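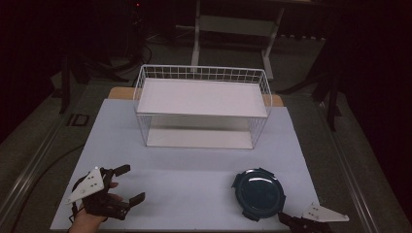 December, morning, coffee number two

Right, the little rack. I've been meaning to write this up before I forget which end I started from. We've got the two-level wire one, white, with a flat panel on top and another one sitting at the bottom, and the job is to make it the home for all the small stuff that lives on the bench and gets pushed around with an elbow. Chaminda's idea originally, though I've taken it over (sorry, Chaminda, you were on holiday).

Weighed the rack with both panels in: 1350 g on the kitchen scale. Niloufar asked why I'd want to know that and I don't have a great answer, except that if it's going to be carried between benches with stuff on it I'd like to know what I'm starting with. Bench scale only goes to 500 g, by the way. I put the rack on it first without thinking and got the error beep. Scale is fine, I checked it afterward with the brass weight and it read the same as always.

Open questions from yesterday's page, copied over:
- does the upper panel want fixing down, or is it OK just lying there
- what goes on top and what goes underneath
- feet, yes or no
- label or no label (Soudabeh: label. Me: ugh)

Upper panel first. It lies across the top of the wire and the wire comes up a bit past it all the way around, so you get a low railing. I like that railing a lot! Stuff can slide but it can't go over, at least the tall stuff can't. Flat things are another story. I put a steel rule up there and gave the rack a shove, and the rule went straight through one of the grid openings and stuck out the side like a diving board. So, no rules up top. Pens same problem, they find the holes. Anything fatter than the grid squares is happy.

Tried the panel loose, lifted the rack by the side wires, walked to the window and back. It chattered the whole way. Nothing fell, but the noise would drive me up the wall, and Roya looked over twice. Then I tied it at the back corners with the thin white cable ties from the Grabner box (second drawer, the box with the torn lid) and walked the same trip. Much quieter. Front corners I left alone for now so I can still lift the front and wipe under it. Ties snipped again afterward, I want Nima to have a look before anything's permanent, he always has opinions about cable ties.

Bottom panel is a different thing, it just rests at the base, and with the front open you can get your hand in flat and slide things out. I went back and forth on turning the whole rack so the open side faces the wall, to keep the dust off. Dumb idea, dropped it after five minutes. You'd have to reach over the top every time and knock off whatever's up there.

Loading, take one. Heavy stuff underneath: the tape rolls, the two jars of screws, the little vise that isn't bolted to anything. Light stuff up top: sponge, cloths, the cup of cotton swabs. Felt solid. Getting the far jar out was a nuisance, because the tape rolls were in front and I had to take both of them out to reach it.

Loading, take two. Jars on the left, tape on the right, vise back in its own drawer where it honestly should have stayed. Better. Everything on the lower level can be grabbed with one hand now and I don't have to move anything to get at anything else.

Loading, take three, purely to be annoying: heavy stuff on top, nothing below. It gets tippy when you push near the upper edge. It didn't go over but I wouldn't leave it like that with people leaning past it. Emptied it again.

Feet. I cut four bits of felt and stuck them on, and they look nice, and they slide. On the blue board the bare wire grips better than felt does, which I wouldn't have guessed. Pulled them off. Niloufar says there are rubber dots somewhere in the Vellow order that never got unpacked, so if anybody opens that box, please leave me four. Glue came off the wire with a thumbnail, no mark.

Speaking of the board -- wiped it down before I started and I'd like to keep it that way. No knives on it, please, and no marker. If you need to cut, there's the old green mat behind the door. I know the blue one is right there and it's tempting.

Measured how far back the rack should sit. I like it on the far half of the board, in the middle, so there's room in front to work and it's still an easy reach. I tried it right in the corner as well and kept bumping the back of my hand getting into the lower level. Roya is shorter than me and said the middle was fine for her too, though she'd take it a touch closer. We can mark the spot with tape UNDER the board edge if it starts to wander. Not on the board. See previous paragraph.

Labels. Soudabeh wins, sort of. One small tag on the left side wire, tied on with string so it can come off again. She offered to print them and I said handwritten is fine, and then I saw my own handwriting and said OK, print them.

Cost stuff, for whoever does the sheet: nothing so far apart from the felt, and the felt was scraps. If we want a second rack for the Brokgate bench I'd get the same kind so the panels swap. Chaminda thinks the taller one would be more use over there, with the spray bottles. He may be right, the bottles won't fit between the levels on this one. Tallest thing I got onto the lower panel without tilting it was 94 mm, the squat glue pot.

To do:
Nima to look at the back corner ties
rubber dots, if found
ask Soudabeh for the tag
try it loaded for a week and see who complains
put the vise away (done, it's in the drawer, stop asking)

Went to lunch with the rack empty and the window open a crack.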